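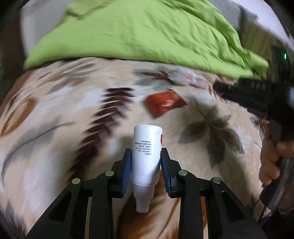 White bottle with a narrow nozzle, over patterned fabric

Kikwood Lap Quilting Hoop with Stand
Item 905
In stock, ships from the Zorneck sewing room

I've been hand quilting on my lap for longer than I care to admit, and for most of those years I did it with a plain round hoop wedged between my knee and the arm of the couch. It works, sort of. You get a stiff neck and a hoop-shaped bruise on your thigh, and every time you put the thing down to answer the door you lose your place. So when the first Kikwood came in I took it home for the weekend (quality control, I told myself) and never brought it back. That one is mine now. These are yours!

What it is

The Kikwood is a beech quilting hoop on a short curved base that sits across your lap. The hoop tilts and turns, and you lock it wherever you want with a big wooden knob. It's an oval, and I know some of you are round-hoop people, but give the oval a chance if you do borders. You can lay a long stretch of border down the middle and go a good while before you have to move.

The inner ring is wrapped in cotton twill tape at our place before it ships. You can do this yourself on any hoop, and I'd tell you to, but I like doing it and it saves you an evening. The tape keeps a slippery backing from creeping out while you work. When it gets grubby, unwind it, wash it, and wind it back on, or treat yourself to new tape.

There are two finishes, natural and walnut stain. Same wood underneath. The natural one darkens a little with handling, especially along the top edge where your thumb goes, and I think it looks lovely that way. The walnut stays pretty much how you got it.

How I use mine

I keep the tension looser than the books say. Drum tight is for embroidery. For quilting you want enough slack to rock the needle, so I set the quilt in the hoop, tighten the screw, and then push down in the middle with my palm until it gives a bit. If I can load four stitches on the needle without grunting, it's right.

Tilt is a personal thing. I have mine angled quite steeply toward me for straight lines and nearly flat for feathers, and I change it all the time, which is the whole reason I wanted a hoop that moves. The knob is big enough to turn with sore hands. Mine are sore by supper most days in January, when the sewing room never really warms up, and I can still do it.

It also folds! Loosen the knob all the way, swing the hoop down against the base, and it'll slide behind a bookcase or under a bed. Please take the quilt out first. I've left one hooped for a month and the crease took forever to relax.

Will it fit you?

The base is curved for an ordinary seated lap, and the feet are padded with wool felt. If you sit in a deep recliner you may find the back edge bumps your stomach. Try it on a firmer chair, or set the base on a flat cushion. I've also used it on a table when I had company and wanted to look civilized, and it's steady as can be up there.

Left-handed? No difference at all. The knob comes out and goes in from the other side, and you don't need a tool for it.

Batting thickness matters more than people think. Cotton and cotton blends go in easily. Wool is my favorite and fits fine too, you just back the screw off a little more. A really puffy polyester, the comforter kind, is a struggle, and I wouldn't buy this hoop for tied comforters. You don't need a hoop for tying anyway.

Basting first, please

I get more letters about puckers on the back than about anything else, and nearly every time the hoop gets the blame for a basting problem. Tape your backing to the floor or a big table, flat but not stretched. Smooth the batting over it from the middle out. Then lay the top on and baste the whole thing, edges included. I thread baste with the cheapest white thread I can find and great big ugly stitches. Pins are fine if you like pins, but they catch in the rings, and you'll be moving them constantly. Spray and glue people, I see you, and I've done it both ways. Test on a scrap and follow what the maker says about washing.

Start quilting in the center and work your way out. When you get to the edges, baste a strip of old toweling along the side so the hoop has something to grab. I have a strip I've been using so long that it's mostly basting thread at this point.

Looking after the wood

Wipe it with a dry cloth. If the screw squeaks, a little candle wax on the threads sorts it out. Once in a while I rub the natural finish with Vedura wood wax (we stock it in the small tin), leave it overnight, and buff it hard the next morning. Buff it more than you think you need to, and keep your white quilts well away until you have. Don't wax the inner ring under the tape.

Keep it away from heaters and sunny windowsills. Rings that dry out too fast can go out of shape, and then they pinch on one side and gape on the other.

In the box

Oval hoop, inner ring taped
Curved lap base with felt feet
Tilt arm and wooden knob
Spare screw and nut
A folded sheet of my notes on tension and tilt, with terrible drawings

It comes in pieces but there's very little to put together. Arm into base, hoop onto arm, knob through the lot. Have your tea next to you and you'll finish before it's cool enough to drink.

Guarantee and returns

Kikwood covers the wood and the fittings for 12 months. If a ring splits or the knob strips in that time, write to me with your order number and I'll send the part out, no need to mail the whole hoop back. Changed your mind? Send it back clean and unwaxed in its box and I'll refund the hoop. Return postage is on you for that one, I'm afraid.

Goes nicely with

Bugti quilting thread, glazed cotton. Strong, a bit wiry off the spool, and it doesn't tangle if you cut it short. The rust and the indigo sell out fastest, and I always hold back a spool of the indigo for myself.

Vedura wood wax, small tin. See above. One tin will outlast your current quilt and probably the next.

Twill tape, sold by the roll. Unbleached only. I tried a red one once and it bled on a damp day, so never again.

Questions I get a lot

Can I buy just the hoop? Yes, drop me a note before ordering and I'll take the base off the bill.

Does a bigger one exist? Kikwood makes a floor frame, but I don't carry it. It's a beautiful thing and it would fill my entire sewing room.

Can I use it for embroidery or punch needle? Embroidery, sure, on a big piece. For punch needle you want something with gripper strips that holds the cloth dead tight, and this won't do that.

Do you gift wrap? I do, in brown paper with a strip of whatever fabric is in the scrap basket. Say so in the order notes, and tell me if they hate florals.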